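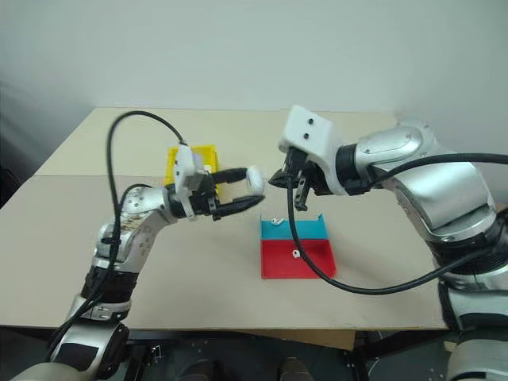
01/11/2024

I've had the Lirura two-arm kit on hire for a month now, and the hire period ends next week, so these are my notes before it goes back to Skarnley.

Hire was 400 a week plus a deposit of 2,000. Setting up took me most of a day. The manual is clear on bolting the arms down and poor on everything after that, and I had to ring the support line twice.

Small parts are what I wanted it for. Earbuds are a fair test as they are light and rounded, and the fingers have to close gently. My best run was 54 picks without a drop. My worst was far shorter, and I put that down to my own settings.

The cables are my main complaint. They hang in long loops and I have to watch them near the tray. Clips ought to come in the box.

I would hire it again for a short job. I wouldn't buy one yet.

Sign up for the newsletter to get new posts by email. No thanks

Contact | © 2024 Prostenstead Workshop Notes | Back to top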